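Forum > Local Government > Elections and Voting

Search this community Go

Can I still get on the primary ballot by petition if the county party backs someone else?

Posted by kamano_ward8

I want to run for town council in Vernness, Ward 8. The county party has already endorsed the incumbent, and its chair told me by phone that the filing window is "basically closed." The clerk's page says petitions are due in September. It asks for 175 valid signatures from voters registered in the ward. Does the endorsement change any of that? Also, do signatures count if the person moved after signing?

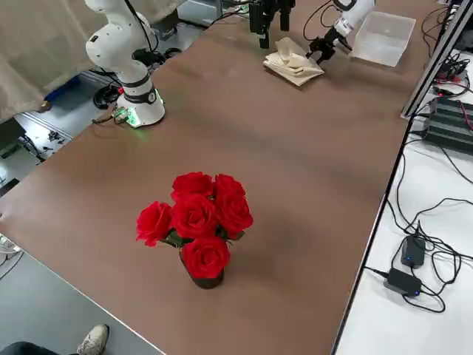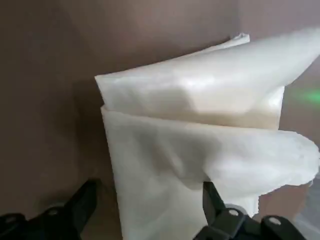 I have a clipboard and a few friends willing to knock on doors, and that is the whole campaign so far. I don't want to spend weeks on it if the party can keep me off.

Mridha

The endorsement and the ballot are two separate things. A party can give its money and mailing list to whoever it likes, but the clerk decides who has filed correctly. Get the deadline from the clerk in writing, and ask for the candidate packet while you are there.

Collect well over 175. When I helped with a petition in Atano we turned in 13 extra and lost most of them to bad addresses and people who were registered one ward over. On the moving question, our clerk went by where the person was registered on the day they signed. Yours may do it differently, so ask.

One more thing. Check who is allowed to carry the petition. In some places the carrier has to live in the district and sign each page.

atano_voter

Don't bother, they always find a way to throw you out. Last time the incumbent won with 2,047 votes and the other guy hardly got a sign up.

precinct_walker

You can usually get the voter list for your ward from the clerk for a small fee. Take it door to door and you won't waste time on people who can't sign. Have them print their name as well as sign it.

Last updated August 3, 2021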